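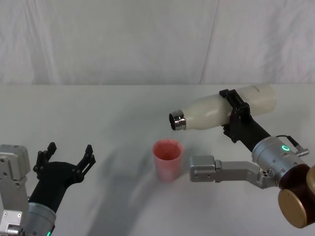

Pink cup, white bottle, white table. My whole palette this month.

OK, I have fallen hard for homemade pink drinks and I need to talk about it. A thread!

It started in April with a rhubarb syrup from the little market in Garkerport. I got 2 jars, finished them way too fast, and decided to learn how to make my own.

My ratio so far: 400 grams of chopped rhubarb, 100 grams of sugar, enough water to cover. Simmer until it goes all stringy and soft, then strain. Don't squish the pulp through or it turns cloudy (still tasty though!!)

For the base I go plain. Cold water, a squeeze of lemon, syrup to taste. I tried it with the D'Amico tonic and wow, so bitter, so good.

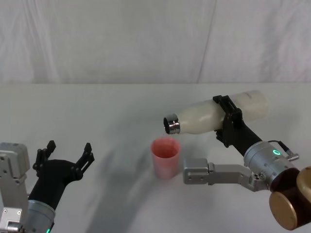

White cloth behind, white table in front. Love a plain background.

I'm a big fan of plain white for anything with color in it. My kitchen counter is speckled brown and every drink I set on it looks like soup. Put the same drink on a white table and suddenly it's a party.

Also, plastic tumblers forever. I have dropped one down the porch steps and it just bounced. Glass could never!

Pouring tip, if you're messy like me: keep the mouth of the bottle low over the cup and go slow.

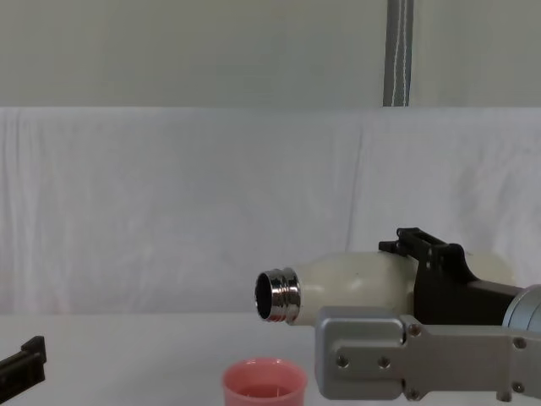
And stop well before the rim so there's room for ice. I always forget the ice and then have to drink my way down to make space, poor me.

Next up is a hibiscus one. Somebody from the Stullonia swap group gave me 21 tea bags and I plan to use every single one. If you have a favorite ratio, please send it over!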